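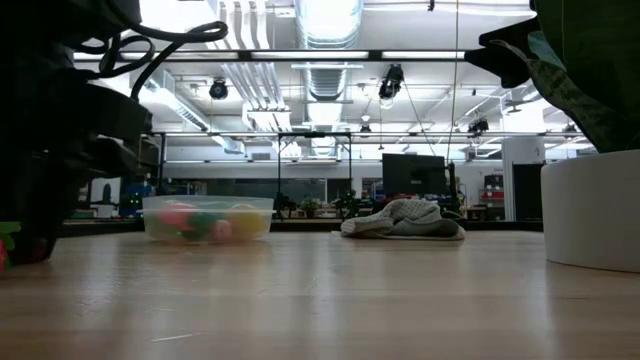 A clear bin of soft, bright balls and a gray towel on the table at Kovstead.

Toy wash table is back at Kovstead

I stopped by Kovstead in Foltville this morning, and the August toy wash is on again! Melati Nugroho has the sign-up sheet (eight families so far – room for plenty more) and she tells me last summer's wash got through 179 toys. Soft balls, blocks, bath ducks, bring whatever your kids have been chewing on. Please pack one towel per family, and put your name on it, as I went home with the wrong one last year and still have it. Doors open at 7 and Chrysanthi Lazaridis is making coffee. Drop-offs go to the side door on Vurard Street.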